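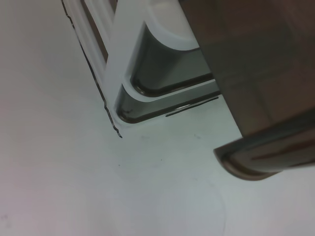

Tiago Seixas told the interviewers that he had stopped putting hard plastic in the blue bin after the second rejection tag, and that he now kept it in the garage until there was enough to fill the car. "The tag says 'wrong item' and it doesn't say which item," he added. "I took everything out and started over, and they tagged it again."

Figure 2. Rigid white plastic with molded ribs and rounded openings.

4.2 Household sorting of rigid plastics

Confusion over rigid, non-packaging plastics was the most common theme in the Zilldale interviews. The town accepts bottles, tubs and jugs at the curb. It does not accept racks, trays, hangers, storage bins or toys, although many of these are made from the same families of plastic (Figure 2). The printed guide sent to each address lists accepted items by resin number. Large rigid goods often carry no number, or carry one in a place where residents did not think to look, and the guide gives no advice for such cases.

Of the 2,637 households on the two collection routes, 228 agreed to be interviewed. Interviews took place in the home, usually in the kitchen or wherever the bins were kept, and followed the schedule given in Appendix B. In 119 of these households, the person interviewed reported having placed at least one rigid non-packaging item in the curbside bin during the study period. Most of them believed at the time that the item was accepted. A smaller group was unsure and put it in anyway, on the view that the sorting plant would deal with it. Several used almost the same words for this, and we return to the idea of the plant as a "second sorter" in Section 5.

Residents drew on three kinds of evidence when deciding where an item belonged. The first was the feel of the plastic. Items that bent slightly under the hand were often compared to milk jugs and judged recyclable, while brittle items went in the trash. The second was use. Anything that had held food was felt to belong with packaging, even when it had been in the home for many years. The third was size, and here the two routes differed. On the Jaltia route, where bins are larger, residents rarely mentioned size as an obstacle. On the Teoh route, a large item that prevented the lid from closing was likely to be set beside the bin, and crews are instructed to leave such items behind.

Rejection tags had mixed effects. Some households changed what they put out after a single tag and received no more. Others, like the one quoted at the start of this section, responded by withdrawing a whole category of material, including tubs and jugs that the town wants to collect. This second response does not appear in the town's own records, which count tags issued and do not track the weight of material from individual addresses. A fall in tags along a street may therefore reflect better sorting, lower participation, or some of each. Our data do not allow us to separate these effects with confidence.

The drop-off site at Skamemville accepts mixed rigid plastics and was known to most of the residents we interviewed. Fewer had used it. Distance was given as a reason, but so were the opening hours, which end at 4 p.m. and do not suit people who work a standard day. Amr Abdelaziz described making the trip once with a trunk full of broken storage bins and finding the gate closed. He put the bins in the trash the following week. Residents without a car generally relied on a neighbor or relative, or did not use the site.

A further difficulty concerns items with more than one material. Metal hinges, rubber feet and fabric liners were mentioned often, and residents disagreed on whether these had to be removed. The guide is silent on the point. Staff at the drop-off site gave different answers on the two occasions when we asked. Until a single rule is adopted and printed, it is reasonable to expect that households will continue to settle the matter for themselves.

119 shares
2 comments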